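Ticket 341
Subject: Station 2 keeps rejecting good blocks since the changeover
Opened by: Eustaquio Carrillo, packing and prep
Assigned to: Leobardo Xolalpa, automation support
Site: Bermúdez
Equipment: Piltero cell, station 2
Priority: Normal (I asked for high, see below)
Status: Closed

Opened Oct 9, 2021

Hi Leobardo, me again, sorry! I know you only just closed the last one. Station 2 is throwing "part not seated" on blocks that are sitting perfectly fine, and it's been doing it since the new program went in. It goes like this: I set the block down, the light goes green, I pull my hand back, the arm comes halfway over, stops, thinks about its life, and goes home again. Then I get the amber light and the 471 code on the panel. I clear it, set the same block down the same way, and half the time it takes it and the other half it doesn't.

What I already tried, so you don't have to ask:

Power cycled the cell. No change.
Wiped the table and the sensor window. No change.
Swapped to a different bin of blocks. Worse for a bit, then the same.
Had the person on the other shift run it. They got the 471 too, so it isn't my hands.

I put this in as high and the system bumped it down to normal because the line is technically still moving. It is moving because I'm standing there clearing faults. Before the Piltero showed up I prepped these by hand at my own bench and could get up for water when I wanted. Now I'm sort of tied to the panel, and I'd love to not be. I'm not against the thing, I want to say that! My shoulder is a lot happier since it took over the stacking. But when it faults I can't walk away, and last shift I ate my lunch standing up next to it.

Eustaquio

Reply from Leobardo Xolalpa

Hey Eustaquio, no need to say sorry, this is a good ticket. Bumped it back up on my end for what that's worth.

471 is the seat check. The cell looks at where the block ended up and compares it to where the program thinks it should be, and if the two are too far apart the arm won't commit. So either the block is off, or the program's idea of the spot is off, or the wait is too short and it's looking while you're still letting go. Can you do three things for me when you get a slow patch:

1. Run 20 blocks and jot down which ones fault.
2. Note whether you set them from the left or the right.
3. On the panel go to Service, then Seat Check, and send me the number next to Settle.

Please don't change Settle yet, I want to see it as it is.

Reply from Eustaquio

OK, did it. Out of 20, eight faulted. All eight were ones I set from the left side, which I do when the bin is on the left, which is where the bin lives now because the new guarding took up the space on the right. I never thought about that! From the right I got no faults at all, but I have to reach across myself to do it and I'm not going to do that all shift.

Settle says 200. I assume milliseconds.

Also, and maybe this is nothing, the gloves changed around the same time. We used to have the thin gray ones and now Fisasska sends us the black knit kind. They're warmer and the grip is better, but they're chunky, and it takes me a hair longer to let go cleanly. I don't know if a machine would care about that.

Reply from Leobardo

It might care a lot. 200 milliseconds is the factory number, and I had it set longer on the old program. My guess is the changeover put it back and I didn't catch it, so that one's on me. The left side thing is interesting too. When you come in from the left your hand leaves across the part of the table the cell is watching, so a short wait and a bigger glove could add up to it checking the block with your fingers still in the way.

I'd rather fix that in the program than ask you to move differently. I've seen places (I used to be at Etell) where the answer to every fault was a new rule for the operator, and after a while people had so many rules they just propped the fault button down with tape. Please don't do that, by the way.

Could you send me a picture of how you hold the block on the way down? Whatever you normally do, don't be neat for me.

Reply from Eustaquio

No tape, I promise. (I thought about it once.)

Picture's attached. I hold it by the end, bring it down level, then let go and back out the way I came.
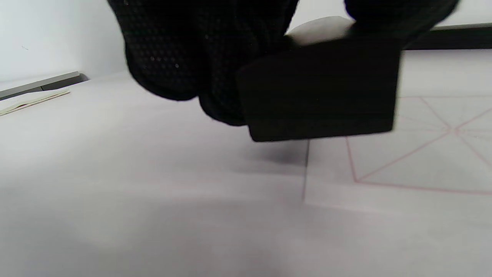 Attachment 1: block held over the table, red line sheet at right

I kept going down from there and set it on the table like always. Does that help at all? If you need the red lines moved, tell me first please, I've gotten used to looking at them and I don't trust myself to tape a sheet down straight.

Reply from Leobardo

Leave the sheet where it is, the cell doesn't read it.

The grip helps, thanks. You've got the block by its left end, so your fingers are the last thing to clear that side. I can work with that. Two changes going in remotely at your next break:

Settle goes back to the longer value from the old program.
Seat check won't start until the area on the left reads clear.

It'll feel slower. You'll set the block and there'll be a little pause before the green light. Let it have the pause. If you put the next one down early it'll just start the wait over and you'll think it's broken.

Reply from Eustaquio

Update after a full shift with the changes in. One 471 the whole time, and that one was fair, the block was crooked and I knew it when I let go. Everything else it took on the first go, left side and all, black gloves on!

The pause did drive me nuts for the first hour. I kept wanting to tap the table at it. Then I got into the rhythm and started using it to look over the next block for chips, and I caught a couple that I'd have missed.

Two more things while I have you:

Can the amber light make a sound? If I could hear it I could be over at the label bench instead of parked at the panel. The other shift would like it too.

And can somebody write down on the sheet by the panel what 471 means? It says "refer to integrator" and that's you, and you don't work nights.

Reply from Leobardo

Really glad to hear it. Yes to the sound, there's a buzzer in the cabinet that never got turned on. I've enabled it at the low setting, and you can change it under Service, then Alerts. If it bugs the people at the label bench, work it out between you and let me know what you land on.

For the sheet, I'd like you to write the 471 line. You explained it better in your first message than the manual does. Send it over and I'll add it and get it printed with your name on it if you want.

I've also added Settle to my changeover checklist so the next update doesn't wipe it.

Reply from Eustaquio

Leave my name off, they'll all start calling me. Text for the sheet:

471: It thinks the block isn't sitting right. Take your hand all the way out, look at the block, straighten it if it's crooked, press Clear, wait for green. If it does it three times in a row on a straight block, check that Settle didn't go back to 200, then open a ticket.

Buzzer is on low and the label bench says they can live with it. I ate lunch sitting down today. You can close this one.

Closed by Leobardo Xolalpa
Cause: Settle time reset to default during program changeover; seat check starting before operator's hand was clear on left side.
Fix: Previous Settle value restored, left side clear check added, buzzer enabled, 471 text added to panel sheet.
Follow-up: Look at moving the guarding on the right so the bin can go on either side. Separate ticket to be opened.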